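Tabletop Coffee Service Set
Kondance Workplace Furnishings – Refreshment Equipment

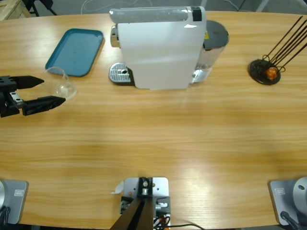 White capsule coffee machine with glass cup, teal-blue tray and black wire capsule holder, on a light wooden table.

Product overview

The Tabletop Coffee Service Set is supplied to offices, reading rooms, reception areas and staff lounges that wish to offer coffee without a built-in counter or a water line. It consists of a capsule coffee machine, a wire capsule holder, a serving tray and clear glass cups. The set may be ordered complete or by the piece. Tables are sold separately under the Brulldale range and are described further down this page.

The set was put together at the request of institutional customers who had been buying each item from a different supplier and found that replacement parts were difficult to trace. All items now carry a Kondance order code, and spare parts are held at the Drilby warehouse.

Capsule coffee machine

The machine has a smooth white body with a gray-silver top section. The brewing head has a chrome finish and stands over a drip tray with a perforated silver grate. The water reservoir is partly transparent, so that the level can be checked without lifting the lid, and is closed by a round lid in dark gray.

The reservoir should be filled with fresh drinking water at the start of each working day and emptied at the close. Hot water must not be poured into it. Where the local supply is hard, the use of filtered water is recommended, and the machine should be descaled once a month. In soft-water areas, descaling every second month is sufficient.

The drip tray and grate are to be removed and rinsed daily. Neither part should be cleaned with scouring powder or steel wool. The white body may be wiped with a soft cloth and a little dish soap. Polishes and solvent sprays will dull the surface and are not covered by the guarantee.

Wire capsule holder

The capsule holder is made of black wire and stands beside the machine. It is intended for the day's supply only; boxed capsules should be kept in a closed cupboard away from radiators and direct sun. The holder accepts the standard capsule used by the machine. Customers who already use another capsule size should contact the sales office before ordering.

Wipe the holder with a damp cloth and dry it at once. It should not be left standing in water.

Serving tray

The tray is a rectangular model in teal-blue plastic with rounded corners and a raised rim. It is suitable for carrying cups between the machine and a meeting table, and for holding spoons and sugar at the machine when it is not in use for carrying. It is washed by hand in warm water. Trays should be fully dry before they are stacked.

The teal-blue color is the standard one for this set. Other colors can be supplied for orders placed on behalf of several sites, subject to a longer delivery time.

Glass cups

Cups are of clear glass and are packed in pairs. They are chosen to stand securely on the grate of the drip tray and may be washed in a dishwasher on the upper rack. Chipped cups must be withdrawn from use. Replacement cups are available under their own order code, and there is no need to reorder the full set.

Placing the set

The set should stand on a level, stable surface within reach of a wall outlet. Extension cords are not to be used. Allow sufficient space behind and above the machine for the reservoir to be lifted out and for air to move freely, and do not place the machine directly beneath a shelf.

It is recommended that the capsule holder be kept to one side of the machine, with the tray on the other. This arrangement leaves the area in front of the drip tray clear and allows a second person to prepare a cup while the first is still at the table. In rooms open to the public, the cord should be led away from the front edge.

Suitable tables

Any sturdy table may be used. Brulldale tables have a wooden top in a light, warm tone and are finished with a clear protective coat. The finish resists ordinary splashes – coffee should nevertheless be wiped up promptly, as standing liquid may leave a ring in the grain. A cork mat beneath the machine is advised where the table is used for other purposes during the day.

For larger rooms, the Kubíček side cabinet may be placed beside the table to hold boxed capsules, spare cups and cleaning supplies. Cabinet doors can be fitted with a lock on request.

Order codes

Complete set: 1165
Capsule coffee machine only: 1165-M
Wire capsule holder: 571-H
Serving tray, teal-blue: 571-T
Glass cups, pack of 2: 571-G
Reservoir lid, replacement: 1165-L
Drip grate, replacement: 1165-D

Capsules are not included and are not sold by Kondance.

Delivery and installation

Orders for items in stock leave the Drilby warehouse within seven working days. Orders received in December may take longer on account of the annual stock check. Goods are delivered to the front entrance or loading door of the building. Delivery to an upper floor, unpacking and removal of cartons can be arranged for a fixed charge when the order is placed.

Each machine is supplied with a printed guide covering first use, daily care and descaling. The first two reservoirs of water should be run through the machine without a capsule, and this water should be discarded.

Guarantee and returns

The machine is guaranteed against faults in materials and workmanship for two years from delivery. The capsule holder and tray are guaranteed for one year. Glassware is replaced only where damage is reported on arrival. Please retain the original carton until the set has been checked, and quote the delivery note number in all correspondence.

Unused items may be returned in their original packing. Machines that have been filled with water cannot be accepted for return unless faulty.

Contacts

Institutional sales: Marama Partington
Spare parts, Drilby warehouse: Flynn Grimshaw
Service and guarantee claims: Natália Paulík

Written quotations are issued on request and should state the delivery address, the number of sets required and whether installation is needed.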